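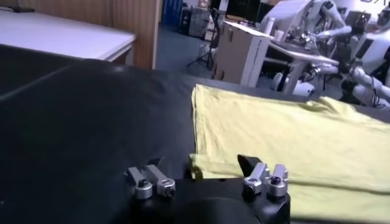 Folding a T-shirt goes faster and comes out neater on a covered table than on a bed or a sofa arm. A bed gives under your hands, so the cloth sinks where you press and the edges come out curved. A table stays put. The cover can be almost anything dark and smooth that hangs over the sides. With a pale yellow cloth on black, you can see at once where an edge runs straight and where a flap has slipped over, and that saves a lot of checking. Light shirts on a light bedsheet are hard to judge, and most crooked folds start there.

The method on this page gives a flat, roughly rectangular bundle that can be stacked on a shelf or stood on edge in a drawer. It works for short-sleeved cotton shirts in adult and children's sizes. It doesn't work well for tank tops or anything very stretchy.

What you need

A table at hip height, with clear space a little wider than the shirt with its sleeves out.

A cover. A plastic sheet is fine and wipes clean. A cotton sheet grips the shirt a little more, so use one if your shirts are slippery.

A pile of clean, fully dry shirts. Damp cotton takes a crease and keeps it.

An iron is not needed. If you iron your shirts anyway, let them cool before you fold.

Setting up the table

Wipe the tabletop first. Crumbs and grit under a thin sheet make small bumps, and you will feel every one of them when you smooth the cloth. Spread the cover and pull it toward you from the two near corners. It doesn't have to be perfectly flat. Wrinkles at the far edge do no harm, but the part directly in front of you should lie still when you push your palm across it. If the sheet slides, put a clip on each side or tuck the near edge between your hips and the table.

Put the unfolded pile on your left and leave the right side free for finished shirts. Left-handed people usually like this reversed.

Folding the shirt

1. Lay the shirt face down, collar pointing away from you. Take hold of both shoulders and give it one firm shake before it goes down – this takes out most of the small wrinkles from the dryer.

2. Smooth it from the middle outward with both palms. Do the body first and the sleeves after. Check that the side seams are at the sides. On cheaper shirts they often twist toward the front after a few washes, and if that has happened, ignore the seams and go by the shoulders and the underarms.

3. Fold the right side in. Pinch the shoulder halfway between the collar and the sleeve seam, pinch the hem directly below it, and bring the side over so the new edge is straight from top to bottom. Fold the sleeve back on itself so that it doesn't stick out past the opposite side.

4. Do the same on the left. You now have a long strip with the collar in the middle of the top end. If one edge slants, open that side and do it again now. It will not get better later.

5. Run the side of your hand down both long edges. Press lightly. The aim is to set the fold and push out the air.

6. Bring the hem up toward the collar and stop just short of it. For a shelf, this single fold may be enough on a small shirt. For a larger one, fold up again in half.

7. Turn the bundle over so the front faces up, and straighten the corners with your fingertips. A shirt with a small print near the chest will usually show some of it on top, and that helps later when you are looking for a particular one. The side with the loose folds can be pushed in gently with a flat hand. Don't tug on single layers, or the ones inside will shift.

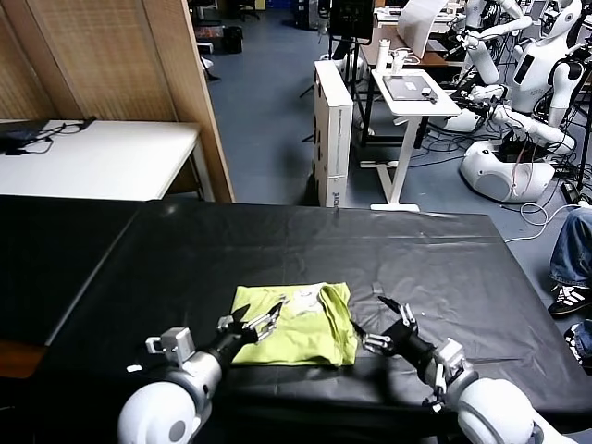

Stacking and storing

For shelves, put the rounded fold toward the front and the loose edges toward the back. You can then pull out one shirt without dragging its neighbor along. Keep stacks to 6 shirts. Taller stacks lean, and the bottom shirts never get worn.

For drawers, fold the bundle once more into thirds and stand it on its fold. A drawer that is half empty lets the bundles fall over, so put a box or a rolled towel in the gap until it fills up.

Bright colors should go next to other bright colors for the first few washes. A new lime-green or red shirt can still leave a little dye on a white one if either is even slightly damp.

Common problems

The bundle is wider at one end. The two sides were folded at different angles in steps 3 and 4. Go back to the strip and compare the edges.

The collar is crushed. The hem was brought up too far. Stop lower next time, by the width of 2 fingers.

The print has cracked. Thick rubbery prints don't like a sharp crease. Fold these shirts loosely and put them on top of the stack.

The shirt clings to the cover. Plastic builds up static in dry weather, worst in March here when the heat is still on. Wipe the sheet with a barely damp cloth, let it dry and carry on. You can also lay an old pillowcase over the spot where you work.

Folding for a suitcase

Stop after step 5, lay the strips on top of each other and roll them together from the hem end. Two or three shirts to a roll is plenty – more than that and the outer one wrinkles.

Text by Davina Purves | Contact | © Laker Home Pages | Back to top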